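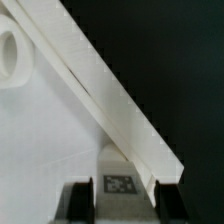 Speaker notes: winding down a small-town bus line

Opening, 5 minutes. Thank the hosts. The Jerano line ran between Grerport and Lill and carried 137 riders on a normal weekday. Pause before the next slide.

Why it closed

Diesel costs, one aging bus, and a contract nobody bid on. Don't read the table aloud. 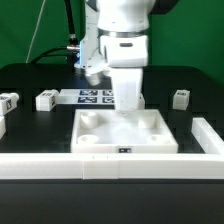 By the Mestis Transit Desk
October 2022

Say plainly that the notice period was too short. We mailed 2877 letters and almost 4 weeks later people were still calling to ask about passes.

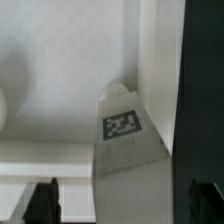 Photo: Mestis

What we would change: post the last day at every stop, refund passes by mail, keep the phone line open through December. Take questions. The fare study is in the handout.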